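Kitchens, kitchens, kitchens: my day at the Fundico open house

Posted 6 December 2021

So I finally made it out to the Fundico building! I'd been meaning to go since June, when my sister-in-law came back with a tote bag full of countertop chips and would not stop talking about drawer depths. We're redoing our kitchen next year (if the quotes ever stop going up) and I wanted to stand in some real rooms before I signed anything.

It's a 72-mile drive from our place, mostly two-lane, and I got stuck behind a hay truck for a good chunk of it. Parking is in the back, by the loading doors. The sign out front sends you to the wrong side of the building, so ignore it and follow the fence. Check-in was a folding table with name stickers and a bowl of those strawberry candies my grandmother used to keep in her purse. I took two.

Downstairs is mostly storage stuff. Pronen has the whole left side, with pantry pull-outs and corner units, and I opened and closed every single one of them like a little kid. The corner shelves that swing out are lovely but you do lose space behind them. I asked how much weight one shelf would take and the guy had to go look it up, and then somebody else grabbed him and I never got my answer. Trovell was across the aisle with lighting. Nice people, but everything was on at once and I couldn't tell one under-cabinet strip from another -- I took a brochure and moved on.

Upstairs is where I spent most of the day. They have full kitchens up there, set up so you can walk in and lean on things, and Tala Sabbagh was taking people around in small groups. She used to fit kitchens herself and she's very frank about what annoys her. Open shelves over a range annoy her. Tiny sinks annoy her a lot. My favorite room was the white L-shaped one, and I went back to it after the tour was over and just hung around in there for a while.

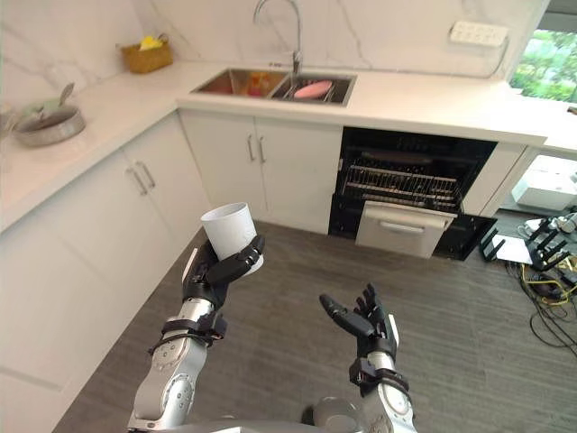
I've always been a little snobby about all-white kitchens. They look like dentist offices to me in the magazines. But with some everyday stuff out it felt like a place where people cook, and I could picture my own mess in it, no problem. The marble backsplash has gray veining so faint that I had to get up close to see it, and I liked it so much better than the dramatic stuff with the big dark streaks. The white counter runs right around the corner, too, and that corner is exactly the spot where our toaster and mail pile live at home.

And the sink! I have a single basin now and I've been going back and forth on this for months. Seeing a double with the dish rack sitting down inside one side pretty much settled it for me. Our rack takes up a whole stretch of counter and drips all over the place. My husband is going to say he can't fit the roasting pan in a double, and he's right, but we use the roasting pan twice a year. The tall gooseneck faucet I'm less sure of. I love the look and it would be great for filling the stock pot, but we have a window with a low sill and I need to go home and measure before I fall for one.

Lunch was from Zoubi, who had a counter set up at the end of the hall. I had the lentil soup and a flatbread with way too much garlic on it (no regrets). Seating was tight, so go early or eat standing up like I did.

I did ask for a price before I left. They'll come out and measure your kitchen for $300, and that comes off the total if you order. I haven't decided. I did put my name in the drawing for a free set of drawer organizers, ticket 571, so cross your fingers for me!

If you go, wear flat shoes and bring your own tape measure -- the one at the desk was always out with somebody. I'm going to tape out the sink cabinet on our floor this weekend and see if the dishwasher door still opens.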